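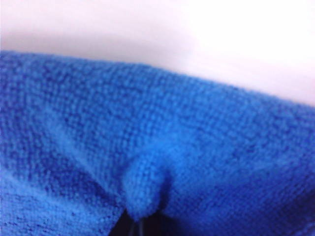

Laurier Dhillon wanted to know how many times a cloth like this can be washed before it stops picking anything up, and he asked it before we had even hung up our coats. Our guide at Stistivdale, Hui-mei Chang, told him the answer depends mostly on how it gets washed, and that she would rather show us than give a number. So the laundry came first, though the printed plan had it last.

The visit was on Wed 7 September. Stistivdale makes and washes cleaning cloths for hotels, clinics and schools, and once or twice a year it opens the building to people who buy from it or are thinking of it. I buy supplies for four small guesthouses, so I am in the second group.

The laundry takes up the back third of the ground floor. Used cloths come in from customers in mesh bags and are emptied onto a sorting table. Blue goes in one bin, and the other colors have their own. Hui-mei said that mixing cotton rags in with the microfiber is the most common mistake they see. The cotton sheds lint, the loops grab hold of it, and it does not come out again easily. She passed two cloths around, one that had been washed properly and one that had been through a hotel's own laundry with bath towels. The second one was stiff along one side and gray at the hem.

They use no fabric softener at all, and a low dryer setting. I had been told the first part before. The second was new to me, and it explains a batch I ruined in April. High heat can damage the fibers, and after that the cloth slides over a wet counter and leaves streaks.

Upstairs is the knitting and cutting. It was loud enough that we were given ear plugs, and I missed a good part of what was said. The cloth comes off the machine in a wide roll with loops on both faces, then goes to a cutting table where it is made into squares. Some of the squares are hemmed with thread and some have the edge sealed. Moataz Hamdy runs the hemming side and let us pull on both kinds. The sealed edge is smoother, and he recommends it for glass and polished metal. The sewn hem lasts longer if the cloths get rough treatment. They pack 50 to a carton either way, and the price difference is small.

We spent the longest in the trial room, which has a row of work surfaces, a sink and a shelf of the usual household messes in jars — cooking oil, cocoa, ketchup, face powder. Everyone got a blue cloth and a few minutes. Moataz showed us how to fold it in half and then in half again, which gives you eight clean sides to work through. I have been folding cloths for years and never bothered to turn them in any order, so I usually end up with two filthy sides and the rest unused.

Damp works better than soaking wet. With a soaked cloth I pushed the cocoa from one end of the counter to the other. Wrung out hard, the same cloth took it in two passes. Oil needed a little detergent, and Moataz did not pretend otherwise. Face powder came off dry.

A thicker cloth with deeper loops is good for dust and spills but drags on a mirror. For mirrors they sell a flat weave called the Carnero, which I liked less in the hand. It does the job, and I bought a carton to try in the bathrooms.

Lunch was sandwiches in the canteen. Ilham Ait Brahim asked about fibers going down the drain with the wash water. Hui-mei said the washers here have filters on the outlet and that the caught lint goes out with the trash. For washing at home she suggested full loads, cooler water and a filter bag. I would have liked more on that subject, but the afternoon group was already waiting at the door.

Parking is behind the building, and the entrance is on the side street. Wear flat shoes, as the laundry floor slopes toward the drains. Orders placed on the day go out the following week. Mine was two cartons of the blue, sewn hem, and one of the Carnero.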